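Home | Programs | Reports | Partners | Contact

July 5, 2026
By Gerd Grube

Forklift and Loader Operator Training, Osindale: Second Progress Report to the Botha Fund

Dear colleagues at the Fund,

With this report I inform you about the work done at the Osindale yard in the second period of the grant. The first report covered the hiring of instructors and the rent of the yard, so I will not repeat these points.

We have now 48 trainees registered in the program. Most of them come from Skirkier and the villages behind it, and they travel together in the morning bus. The theory part is finished for all groups. It includes load charts, daily inspection of the machine, hand signals and the rules for working near people on foot. The written test was passed by all trainees except four, and these four will repeat it in October.

The practical part goes slower than we planned. We have two counterbalance forklifts and one wheel loader. The loader stood still for a long time while we waited for a hydraulic hose from the supplier, Seninent, and in this time the groups could only practice on the forklifts. We have used the waiting days for pallet stacking and for driving on the ramp. I must say that the ramp exercise was more useful than I expected, and I would like to keep it in the schedule.

Until now we have given about 178 hours of practice behind the controls. This is below the target in the agreement. The instructors have agreed to longer days after the summer, and I believe the difference can be closed before the final assessment.

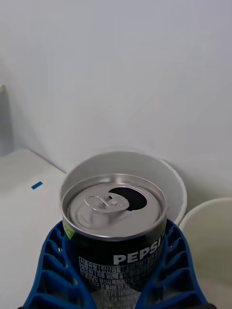 Costs and Requests

Spending on fuel is lower than in the budget, for the reason of the loader. Spending on repairs is higher. I ask for your permission to move the unused fuel money to the repair line. The total of the grant does not change.

I also ask you to confirm who will come from your side for the assessment, so that we can prepare the safety vests and the access to the yard. The receipts are sent separately by mail.

With kind regards,
Gerd Grube
Training Coordinator, Osindale

Last updated: same day as publication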